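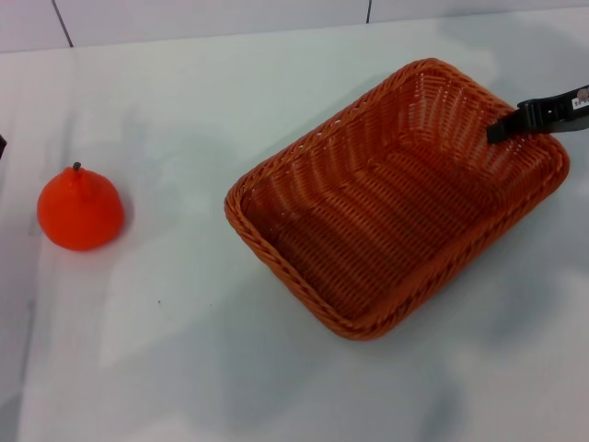 工单标题：库存同步后商品数量变成 0，订单仍可以付款
状态：已解决，等待关闭
产品：Kulletgate 网店后台（门店版）
影响地点：Grostdale 门店、Rarnside 仓库
提交日期：2019年5月22日

问题描述

您好。我们是一家卖厨房用品和家居摆设的小店，中文不是我的母语，如果有写得不清楚的地方，请告诉我，我会再解释一次。

我们在 Grostdale 有一个门店，在 Rarnside 有一个仓库。两个地点使用同一个 Kulletgate 账户。商品目录一共有 3,246 个条目。每天夜里，系统会把仓库的数量同步到网店。从昨天夜里的同步以后，有 289 个条目在网店显示库存为 0，但是仓库里的实际数量没有变化。

更麻烦的是，这些条目虽然显示“无货”，客人如果以前已经把它放进购物车，还是可以正常付款。今天上午我们收到了 27 个这样的订单。货是有的，所以我们可以发，但是后台不允许打印发货单，提示如下：

“无法分配库存：所选地点的可用数量不足。”

我已经做过的事情

一、退出账户，再重新登录。没有变化。
二、换了另外一个浏览器，并且清除了缓存。没有变化。
三、在“库存”页面点击“立即同步”。进度条走到最后，显示“同步完成”，但是数量仍然是 0。
四、手动把一个条目的数量改成正确的数字，保存成功。过了几分钟再打开，又变回 0。
五、检查了仓库的导出文件。用表格软件打开，数量这一列看起来是正确的。

我没有做的事情：我没有删除任何条目，也没有改过地点的设置。我担心如果删掉再导入，会丢失以前的销售记录，所以想先问你们。

支持人员回复（第一次）

您好，感谢您写得这么详细。请您先不要再点击“立即同步”，也不要删除条目。为了查找原因，请提供：

同步日志（设置 - 集成 - 日志 - 下载）
仓库导出文件的前几行，请用纯文本编辑器打开后复制，不要用表格软件
受影响的条目有没有共同点，例如同一个供应商、同一个分类

另外请确认一下，网店设置里“无货时允许继续销售”这个选项现在是打开还是关闭。

客户回复

谢谢你们的快速回答。日志我已经上传到附件。导出文件的前几行如下：

编号;名称;地点;数量
BG-0114;沥水架 小号;RARNSIDE;14
BG-0115;沥水架 大号;RARNSIDE ;9
BG-0116;砧板 双面;RARNSIDE ;22

共同点我也找到了。所有受影响的条目都来自供应商 Berge，编号都是用 BG 开头。但是并不是所有 Berge 的商品都有问题，比如上面第一行的小号沥水架，它的数量是对的。这一点我想了很久，没有想明白。

“无货时允许继续销售”是关闭的。我又看了一遍，确定是关闭的。

还有一个问题，不知道有没有关系：日志里有很多行写着“未知地点，数量记为 0”。可是地点的名字我看是一样的。

支持人员回复（第二次）

您好，日志里的这一行正好说明了原因。请看您复制的第二行和第三行：地点名称 RARNSIDE 后面多了一个空格，第一行没有。系统把带空格的名称当作另外一个地点，因为找不到这个地点，就把数量记为 0。在表格软件里，这个空格是看不出来的。

这也可以解释为什么手动修改以后又会变回去。您的仓库软件除了夜里的完整同步，白天也会定时发送更新，每次更新都用同一份有空格的数据覆盖了您的修改。

处理办法如下，请按照顺序操作：

1. 设置 - 集成 - 定时更新，选择“暂停”。
2. 在仓库软件中，按供应商 Berge 筛选，把地点字段重新从下拉菜单里选择一次，不要手动输入。
3. 重新导出文件，用纯文本编辑器打开，搜索“RARNSIDE ;”（分号前面有空格）。结果应该是没有找到。
4. 回到 Kulletgate，点击“立即同步”。
5. 抽查几个条目，数量正确以后，恢复定时更新。

关于已经付款的订单：数量恢复以后，请在订单列表里全选，点击“重新分配库存”，然后就可以打印发货单。不需要取消订单，也不需要联系客人。

客户回复

我按照顺序做了。第二步有一点困难，我们的仓库软件版本比较旧，不能批量修改地点，只能一个一个打开。后来我在导出文件里用“查找和替换”把空格去掉，再导入回仓库软件。导入之前我做了备份。结果是一样的，可能对别的用户也有帮助。

第三步搜索，没有找到。同步以后，Berge 的商品数量都正确了。订单也可以重新分配，发货单已经全部打印。

空格的来源我们也查到了。Berge 在这次同步以前给我们发来一份新的商品清单，同事把它直接导入了仓库软件，清单里的地点名称后面有空格。没有问题的那些商品是去年12月导入的旧条目，这次的清单里没有它们。

我还有 2 个问题。

第一，系统能不能在导入的时候自动去掉前后的空格？我认为没有人会故意用空格来区分两个地点。

第二，为什么显示无货的商品还可以付款？选项是关闭的，按照我的理解，客人应该在付款页面看到提示。

支持人员回复（第三次）

您好，很高兴听到已经恢复了。您用“查找和替换”的办法是可以的，请保留好备份文件。

第一个问题：目前不能自动去掉空格。我已经把您的建议登记为功能请求。在这以前，可以打开设置 - 集成 - 通知里的“出现未知地点时发送邮件”。这个选项默认是关闭的。打开以后，如果同步中有不认识的地点，您会在同步结束时收到邮件。

第二个问题：网店在商品放进购物车时检查库存，付款时默认不再检查。如果希望付款时再检查一次，请到设置 - 结账，勾选“付款前重新核对数量”。请注意，勾选以后付款页面的打开速度会稍微慢一些。您说得对，选项的说明文字容易让人误会，我们会请文档部门修改。

客户回复

两个选项我都打开了。我在测试店铺里试了一次，把一个商品放进购物车，然后把数量改成 0，付款页面出现了提示“该商品已售完”。这就是我们需要的。

邮件通知也试过了，收到的邮件在垃圾邮件文件夹里。我把发件地址加入了通讯录，第二次就进了收件箱。

附件里的日志含有我们的进货价格，请在关闭工单以后删除它。其他没有问题了，可以关闭。谢谢你们的耐心。

支持人员回复（第四次）

附件已经删除。工单将在没有新回复的情况下自动关闭。如果同样的问题再次出现，请直接在本工单下面回复，不需要重新提交。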